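The Two-Book Table

Filed under: Rooms, Objects, Minor Obsessions

There is a theory among people who arrange tables for a living that a book lying flat is a different object from the same book standing up. Upright, it is something you might read. Flat, it is furniture. I used to think this was nonsense. I then spent most of April trying to get two large books and some flowers to look right on a white table, and I now hold views on the subject that have cost me at least one dinner invitation.

My instructor in these matters was Evaristo Cattaneo, who styles waiting rooms and small offices out of a narrow shop called Laltier. He has 877 coffee-table books in the back and claims to have opened 4 of them. The rest he knows by spine, weight and what he calls "temperature," by which he means whether the cover makes the room look more expensive or more like a dentist's.

His rule for a plain white table is two books and one vase. Three books look like a delivery. One book looks like somebody left it behind and will be back for it. The pair should disagree a little: something grayish and quiet, then something red that can be seen from the door. The word "Mobilier" on the red one does no harm either. It is French for furniture, so you have a book about furniture being furniture, and Cattaneo considers this the closest his trade comes to a joke.
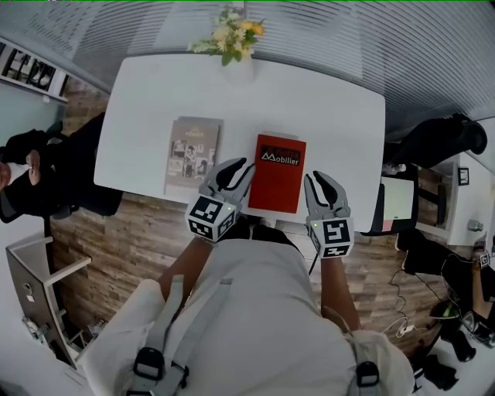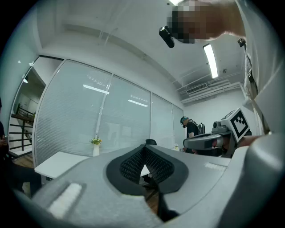
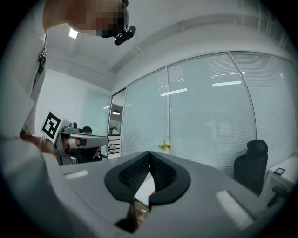

The flowers go at the far edge. I fought him on this, having been raised in a household where flowers went dead center and everyone talked around them. Cattaneo says the middle of a table is for elbows. Pale yellow and cream are safe, a bit of orange is permitted, and the vase should be white on white so that the stems seem to come up out of the tabletop by themselves. He sold me one by Fotlow for 20 dollars and looked pained when I asked whether it was dishwasher safe.

Then comes squaring, and squaring is where marriages are tested. Side by side, two books will show every degree of crookedness, and a table with rounded corners gives you very little to line them up against. Cattaneo uses the long edge and one eye. I use a ruler, which he has asked me not to bring again. You nudge the left book, the right one now looks wrong, you nudge that, and by 4 in the afternoon you have moved the whole arrangement an inch toward the window and need to start over with the vase.

He once kept a tally for a client, the Costa offices, whose staff would pick up the books and put them back any old way. In one month he straightened them 213 times. He sent the figure along with his invoice. They paid it and asked if he could find something less interesting to put out.

I did try stacking, behind his back. A stack is tidy and forgiving, and it gives you somewhere to rest a cup. It also hides one cover completely, and I missed the gray one with its little photographs. So they went side by side again, the red on the right, with a hand's width of bare table in front for the elbows.

Comments or corrections: the features desk, Jurnora magazine | Copyright Jurnora. All rights reserved. | Back to top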